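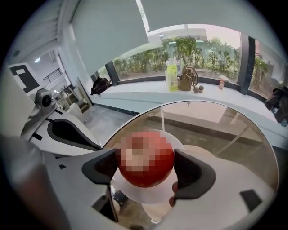 Manzana roja y plato blanco redondo, con la mesa de vidrio transparente y la ventana al fondo. Zona de descanso de Usgate.

Usgate sustituye el mobiliario de su zona de descanso y estrena el servicio de fruta entera

El edificio de oficinas Usgate completó en abril la renovación de la zona de descanso de la planta baja, con la retirada de las antiguas mesas rectangulares de melamina y la instalación de mesas redondas de vidrio transparente junto al ventanal. La actuación incluye un servicio diario de fruta entera, servida en plato, que sustituye a las bandejas de fruta cortada que se ofrecían hasta ahora.

El mobiliario corresponde a la serie Vlad, del fabricante Surnell. El tablero tiene 90 centímetros de diámetro, canto pulido y esquina inexistente por diseño, condición que el pliego técnico exigía de forma expresa para todo el paso entre la entrada y la ventana. El vidrio es templado y va apoyado sobre la estructura mediante discos de silicona, sin taladros en el tablero. La pieza puede levantarse y reponerse sin desmontar el pie, operación que con el modelo anterior obligaba a retirar la mesa completa.

La elección del vidrio frente al tablero opaco se debatió en la fase de anteproyecto. La zona recibe la luz por un solo lado, el de la ventana, ancha y orientada a la franja de plantas y arbustos que separa el edificio de la construcción vecina. Con las mesas anteriores, de canto grueso y faldón, la parte del suelo más próxima al alféizar quedaba en sombra durante buena parte de la mañana. El tablero transparente deja pasar la luz hasta el pavimento gris, que no se ha cambiado y que solo ha recibido un decapado y una nueva capa de protección.

El material tiene también inconvenientes, recogidos en el informe de recepción. El vidrio refleja los marcos de la ventana y, a primera hora, puede producir deslumbramiento en quien se sienta de cara al exterior. El informe descarta colocar una lámina mate, por el rayado que presentó la muestra ensayada, y propone orientar los asientos en paralelo al ventanal. Las huellas de dedos y los cercos de los vasos se aprecian más que en la melamina, de modo que la limpieza pasa de dos a tres repasos por jornada, con paño de microfibra y agua con una dosis baja de jabón neutro. Quedan excluidos los productos con amoniaco, que según la ficha de mantenimiento de la serie Vlad pueden deteriorar los discos de apoyo.

El importe adjudicado del mobiliario asciende a 1.658 euros, transporte y montaje incluidos. La cifra no comprende la vajilla ni el suministro de fruta, que se tramitan por separado. Tampoco comprende la retirada de las mesas antiguas, que se han trasladado al almacén del sótano y quedan a disposición de los inquilinos que las soliciten por escrito.

Platos redondos y fruta sin cortar

El cambio en el servicio de fruta forma parte de Plidis, el programa de reducción de residuos de comedor que la gestora del edificio aplica desde el pasado otoño. En su primera fase, Plidis eliminó las cucharillas y los vasos de un solo uso. La segunda, que es la que ahora entra en funcionamiento, actúa sobre los envases de fruta troceada y sobre la propia fruta que se desechaba al cierre.

El control realizado por el programa atribuye la mayor parte de ese desperdicio a la manzana cortada. El oscurecimiento de la pulpa empieza a ser visible poco después del corte y, aunque no afecta a la seguridad del producto si se mantiene refrigerado, reduce de forma clara su consumo. El tratamiento con zumo de limón retrasaba el proceso, pero alteraba el sabor y obligaba a un paso más de preparación. La pieza entera no presenta ese problema y se conserva a temperatura ambiente durante toda la jornada.

La manzana roja será la fruta fija del servicio. El resto de la oferta variará según la temporada, con pera en los meses fríos y albaricoque o ciruela a partir de junio. Se ha excluido la uva, por la dificultad de servirla por unidades, y el melón, que exige corte. Los cítricos siguen en estudio – la monda genera un volumen de residuo orgánico que los cubos actuales no absorben entre dos recogidas.

La fruta se lava en la cocina auxiliar, se seca con papel y se coloca en platos blancos redondos, con una pieza por plato. La norma interna fija un calibre medio para las manzanas, que debe comprobarse en la recepción de cada pedido. Las piezas con golpes visibles se apartan y se destinan a compota, que se sirve en la cafetería del mismo edificio. No se admiten piezas enceradas.

El plato blanco se ha preferido al de vidrio por un motivo práctico. En las pruebas previas, los platos transparentes resultaban difíciles de localizar sobre el tablero, también transparente, y en varias ocasiones quedaron sin recoger al final del turno. El blanco destaca sobre el vidrio y permite ver si el plato está limpio antes de usarlo. Los platos llevan un aro de apoyo sin esmaltar que se ha repasado con lija fina para evitar marcas en la mesa.

Condiciones de uso

La gestora ha distribuido entre los inquilinos una hoja con las condiciones de uso de la zona renovada. El servicio de fruta estará disponible de 8.30 a 17.00 horas, con una reposición a mediodía. Los platos usados se depositarán en el carro situado junto a la puerta de la cocina auxiliar y no en el alféizar blanco de la ventana, que debe permanecer despejado para permitir la apertura de las hojas.

La carga admitida por el tablero es suficiente para el uso previsto, pero la hoja pide no sentarse en las mesas ni arrastrar por ellas objetos metálicos. Los desplazamientos de mesas se solicitarán a mantenimiento. Si aparece un desportillado en el canto, la mesa se retirará del uso hasta su revisión, con independencia del tamaño del daño. El vidrio templado no admite reparación ni corte posterior, y un canto afectado implica la sustitución del tablero completo. Surnell mantiene el repuesto en catálogo y se compromete a servirlo en 15 días desde la recepción del aviso.

El consumo de comida caliente queda fuera de la zona. La restricción responde a la falta de extracción de aire y no al material de las mesas, que la ficha técnica considera apto para vajilla caliente siempre que se emplee salvamanteles.

La vegetación exterior no se ha modificado. El anteproyecto contemplaba una poda de los arbustos más próximos al ventanal para aumentar la entrada de luz, pero la medición posterior al montaje dio un nivel superior a 400 lux en el plano de las mesas a media mañana, y la partida se suprimió. La hilera conserva así su función de pantalla respecto al edificio de enfrente. Se mantendrá el recorte anual de finales de invierno, limitado a las ramas que rozan el vidrio.

Seguimiento

Plidis registrará durante el primer trimestre el peso de la fruta recibida, el de la fruta retirada y el de los restos orgánicos. Los datos se tomarán al cierre, con la báscula de la cocina auxiliar, y se anotarán por tipo de fruta. La comparación se hará con el mismo periodo del ejercicio anterior, corregida por la ocupación del edificio. El programa no ha fijado un objetivo numérico de reducción para esta fase y prevé establecerlo cuando disponga de la primera serie completa.

En paralelo se revisará el estado de los tableros, con inspección visual del canto y comprobación del asiento de los discos de silicona. La primera revisión se hará antes del verano. De su resultado depende la extensión de la serie Vlad a la sala de espera de la primera planta, donde siguen en uso mesas del modelo antiguo y donde la gestora estudia además cambiar las cortinas por estores enrollables.

La zona de descanso permanece abierta durante los trabajos pendientes, que se limitan al sellado del zócalo bajo la ventana y a la colocación de la señalización del carro de platos.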